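Hakim Broker Desk: Set-up Guide
Section 2. Moving your client records across 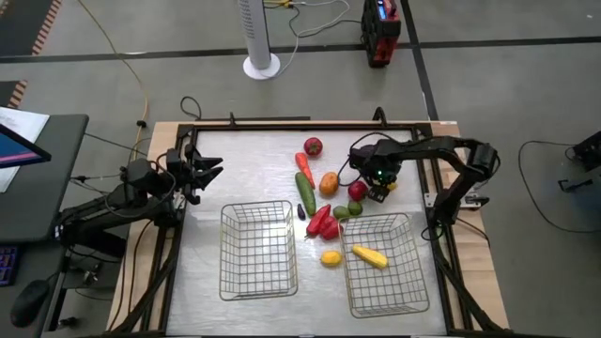
Before you start

Our sales leaflet says the move takes an afternoon. Allow longer if your office has been trading for more than a few years, and don't book it for the week before a big batch of renewals. You will need:

An administrator login for Hakim
The export file from your old system
A list of every insurer you place business with, spelled the way they spell it
Someone who knows which of your clients are dormant

The steps were last checked against the current release on Wednesday, June 30, 2021. Menus do move about between releases.

Bringing in the file

1. Sign in as administrator and open Records, then Import.

2. Choose the type of export. Pusivov and Hitberg files have their own settings. For anything else pick Plain Table and expect to match the columns by hand.

3. Press Trial Run. Nothing is saved at this stage.

4. Read the trial report. The green tick at the top means only that the file could be opened. It says nothing about whether the policies inside it make sense, so scroll down to the line marked Unmatched.

5. Compare the client total with the total in your old system. The Preltmont branch was given a tick and a full bar on its first trial, and 1,968 clients had come through with no renewal date.

6. Correct the export and run the trial again until the two totals agree.

7. Press Import and leave the window open. The time remaining shown on screen is a guess, and not a very good one.

Note: Policies with two named holders come in under the first name only. Add the second by hand from the Parties tab.

Caution: Do not use Merge Duplicates on the first day. It claims to recognise the same client under different spellings, but it will also join a father and son who share an address and an initial. A merge cannot be undone.

Checking renewals

8. Open Diary and set the range to the coming May. Pick a handful of policies you know well and look at the premium, the excess and the insurer on each.

9. If a date is out by a month or more, go to Settings, Dates, and see whether day and month have been swapped. Change the setting, clear the import and go back to step 3.

10. Send one test reminder to your own address. Open the attachment as well — the preview pane does not show what the client gets.

Caution: Automatic reminders are switched on by default. Turn them off under Settings, Letters before anyone else signs in.

Keep the old system running until a full month of renewals has gone out from the new one. Questions about failed imports go to Rima Boutros on the support desk. Please send the trial report with your message, and remove client names first.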